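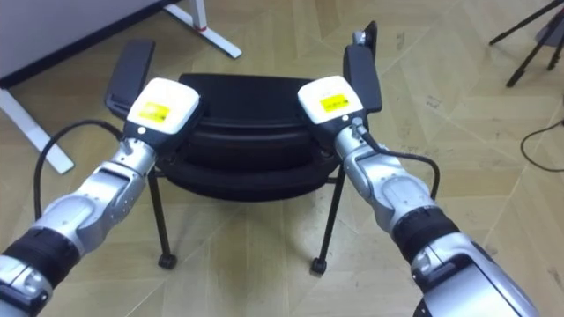

Minutes of the monthly operations meeting, Moges building, January 2020

Present: Huguette Brunet (chair), Zinash Chala (minutes), the two-arm group, the front desk, and a good turnout from Prameck, who were kind enough to bring pastries. Apologies were received from the Jallow office, who were snowed in and sent their best wishes.

1. Last month's minutes

Accepted with one correction. The door code item should have said the side entrance and not the loading dock. Zinash apologized to anyone who stood out there in the cold trying it!

2. The right arm stopping during the chair task

This took up most of our time, and Huguette thanked everyone for being so patient and so frank about it. For those who were away, the two-arm robot was being run on the chair task, in which the two grippers take hold of a chair from either side and the arms shift it a short way across the floor. During run 264 the right arm went into a protective stop while the left arm carried on moving. The chair was pulled over to the left and tipped onto its side, and the left gripper kept its hold until the operator reached the stop button. The operator was well back from the arms, and we were all very glad to hear that there were no injuries. The chair is fine too.

Zinash had gone through the log and walked us through it at a comfortable pace, with plenty of stopping for questions. The right wrist reported a lost signal for 400 milliseconds. The controller is set to stop an arm after 200, so the right arm did just what it was told to do. The trouble is that the stop was never passed along to the left arm. That link was switched off in the settings back when the arms were being tested one at a time, and it was left off when we went back to using them as a pair. 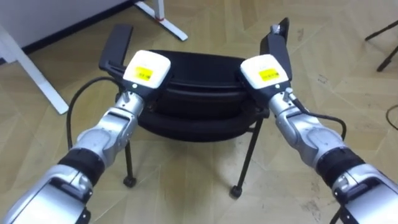

There was a long and friendly discussion about why the signal dropped in the first place. Prameck felt it was most likely the cable at the right wrist, which gets flexed a good deal when the arms come in toward each other, and they have seen the same sort of thing on a Cestberg unit they look after. The group wondered about the connector inside the wrist instead. Zinash had tried wiggling both with the power on and the grippers empty, and could not get the fault to come back, so for now the cause is written down as not known. Huguette asked that we leave it that way in the fault book until we have something firmer, even if it looks untidy.

A question came from the front desk about whether visitors could have been standing close by. The answer was no on that occasion, but there is no line on the floor to tell people where to stop, and several of us admitted we had walked through while the arms were powered. It was agreed that floor tape should go down – yellow, if the supply closet has any left.

Agreed:
The stop link between the arms is to be switched on and checked with each arm in turn before any more paired runs. (Zinash)
Right wrist cable to be replaced and the old one kept, labeled, for Prameck to test. (Zinash, Prameck)
A second person to be in the room for all chair runs until further notice, with a hand free for the stop button.
Floor tape and a sign for the door. (Front desk)
A short written report to go to the Jallow office. (Huguette)

3. Heating

Still too warm upstairs and too chilly down. Huguette has called the landlord again and will keep calling.

4. Any other business

Prameck offered to lend us their cable tester and this was gladly accepted. Would whoever borrowed the long extension cord please bring it back to the workshop.

Next meeting in February, same room. The chair runs will be the first item.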